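I've been using the Raltero streaming box for 39 days now, mostly to keep up with my celebrity talk shows, and I have opinions! Setup took me 14 minutes, including the part where I typed my own password wrong. The picture is great and the sound is good enough that I quit using my old speaker.

The gossip and entertainment section is why I bought it. You get 17 channels of red carpet stuff, reality reunions and countdown shows, and the Drostville reunion special looked fantastic. My friend Akua Akpalu came over for it and we stayed up way too late (no regrets).

Now the bad. Search is slow, and it kept giving me cooking shows when I typed in Teresa Ní Bhriain's talk show. The remote has no backlight either, so I'm forever hitting mute in the dark. And the ads before every single clip, ugh.

Would I buy it again? Yeah, probably on sale. Four stars, and I'd give it five if they fixed the search.

Posted October 15, 2021 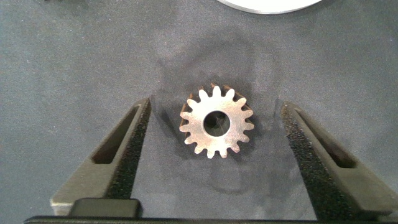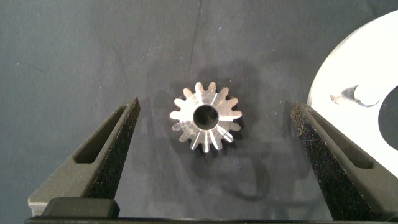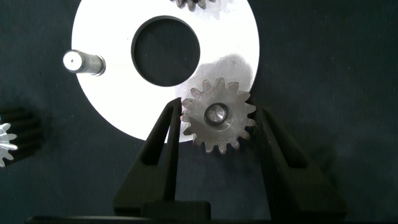

Small metal parts: a gear in each of the first two, a pin on a white disc in the last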